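**Subject: Re: [house-list] Rinse cups, bath mats and the "reset" system**

I've read the message below twice now and I'm still not sold. I'll go through it in order.

> Hi all,
>
> Following on from the chat in April, I'd like us to try the Orau method for both bathrooms at Grunley. In short: every loose item gets a home, everything without a home goes, and on the first of the month we do a full reset. I've already been through the upstairs bathroom and it took no time.
>
> I'm also proposing that we replace the odd plastic cups with a matching set from Grustis. They're 300 ml, they stack, and the whole lot comes to $81 including the wall rail. The old ones can go in the recycling.
>
> The bath mats should go too. Pale colours show everything. The Muñoz shop has a charcoal one that hides marks, and it only needs washing every few months.
>
> Let me know if there are any objections, otherwise I'll order at the end of the week.

Yes, a few objections.

First, the method. I looked it up. As far as I can tell it is "put things away", with a monthly date attached and a printable chart. I have no quarrel with putting things away. What I doubt is that the chart does any of the work. We had a chart for the laundry and it was filled in faithfully for the first fortnight, then somebody used the back of it for a shopping list. The laundry still gets done about as well as it did before.

"It took no time" also deserves a second look. The upstairs bathroom has one shelf and a hook. The downstairs one has the cupboard with the door that sticks, the basket of half-used shampoo, and whatever is living behind the hot water pipe. If the method can sort out that cupboard I'll happily eat my words, but I'd like to see it done there before we call the trial a success.

Second, the cups. Why would we pay $81 to replace cups that hold water? I went and measured the frosted one with the little loop handle, the one that gets used for rinsing the tub and for washing kids' hair. Filled to where you'd really fill it, it holds 255 ml. So for our money we'd be gaining 45 ml of rinse water and a rail. The rail has to be screwed into tile, by the way, and the message doesn't say who is drilling or what happens if a tile cracks. I've seen that job go wrong in two different houses and in neither case was it the fault of the cup.

I'm also wary of stacking cups in a bathroom. Anything that nests will hold a bit of water between one and the next, and you get that slimy ring inside the rim. A cup with a handle can be hung up by itself and left to drain. I don't say this out of sentiment. I'd bin it tomorrow if the replacement did the job better, but nothing in the product blurb persuades me that it does, and "matching" isn't a thing I have ever needed from a rinse cup.

On recycling: check first. Our depot takes some rigid plastics and refuses others, and household cups often have no number on the bottom. If they go in the wrong bin they'll just end up in landfill with a clear conscience attached.

Third, and this is the one I feel strongly about, the mats. A mat that hides marks is still a mat with marks on it. The whole point of a pale one is that you can see when it needs a wash. I'd sooner look at a grey streak and throw the thing in the machine than stand with wet feet on something charcoal that hasn't been cleaned since the summer. "Only needs washing every few months" is the kind of claim I'd expect from a shop. I wouldn't repeat it to people who share a shower.

So the pink check mat stays, if I get a vote. My guess is the pale lines will always come up grubby before the pink squares do. For what it's worth, here's how I'd look after it, having washed a good many bath mats over the years:

- Shake it outside before it goes anywhere near the machine. Hair is what clogs the filter.
- If the pale lines have gone grey, dab them with dish soap and an old toothbrush and leave it 3 hours. Don't scrub hard or the pile goes bald in patches.
- Cool wash by itself or with old towels. No fabric softener, it leaves a film and the mat stops drinking up water.
- Dry it over the rail. If it has any rubber on the back, keep it out of the dryer altogether.

I can't promise that gets every smudge out. Some greying is just wear, and I've been told vinegar fixes it, and I've tried vinegar, and I couldn't tell the difference.

As for the cup, a soak in hot water with a spoonful of citric acid will shift the scale. Pay attention to the raised band around the outside, where soap sits along the edge and goes hard. A cloth slides straight over it. Use the toothbrush again (a different toothbrush).

What I'd be willing to go along with:

1. Empty the downstairs cupboard properly, once, with at least two people so there's no argument later about what was thrown out.
2. Put up one stick-on hook in each bathroom for the rinse cup. If it falls down we're out a couple of dollars.
3. Agree that whoever notices the mat is dirty washes it, or at least says so on this list. That's the same system we have now, I admit, but it would be nice to have it written down.
4. Leave the Grustis order until we've done the first three and see if anybody still wants it.

If the rest of you are keen on the full method, fine, I'll go along with a month of it. I'd only ask that we settle beforehand what "working" means. If the test is whether the bathroom looks tidy on the first of the month, then of course it'll pass, we'll all have just cleaned it. Look in on the twentieth, after a run of visitors, and tell me where the cups are then.

One more thing on the $81. I make the kitchen tap washer, the new plug for the laundry trough and a decent drain snake come to less than that all up, and the trough plug has been on the jobs list for longer than this has. I'd put the money there first.

Please hold off ordering until a few more people have replied. I'm around in the evenings after seven if anyone wants to go through the cupboard.
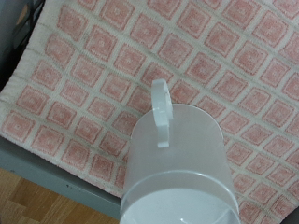 The hooks I can pick up myself when I'm next at the hardware store, so there's no need to add those to anybody's order. I'll keep the receipt.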